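### 3.2 Collecting the demonstrations

All examples for the insertion task were gathered on one tabletop at our Briradlow site. The operator guides the arm to a foam block, grips it, and brings it to the hole of the same shape in the green board. Two operators, Si-woo Koo and Ea Nørgaard, took turns, and each session ended when the operator asked to stop. Joint angles, gripper commands, and images were saved together under one clock. 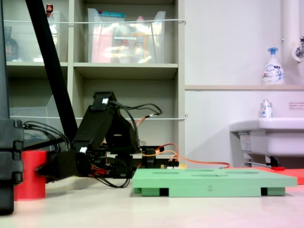 We kept failed attempts. A run in which the block was dropped or pushed away got a failure label and stayed in the set, which we call Brirano. In total the operators recorded 3,309 runs. Of these, 600 were set aside for testing before any training began, and the split was not changed later.

Figure 2 shows a round block and a board with four openings, as seen from overhead. The start position of the block was changed between runs — by hand, with no fixed pattern — so that the policy could not learn a single path. 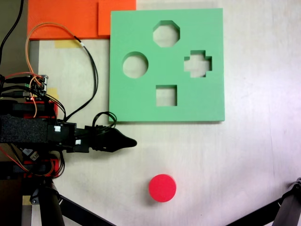
*Figure 2. Board and round block, overhead view.*

Why not script the start positions? A scripted list would have been easier to repeat, but in early trials the operators fell into habits at each listed spot, and their motions became too much alike.

Labels were checked by Kurniawati Pangaribuan, who watched 1,000 of the runs from two views and marked the moment of grasp and the moment of release.
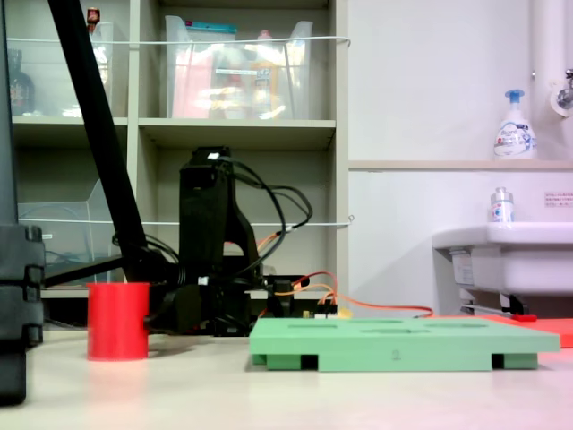
Where the overhead view left the height of the gripper unclear, the low side view was used to settle the label. Runs with missing images in either view were removed before the count given earlier.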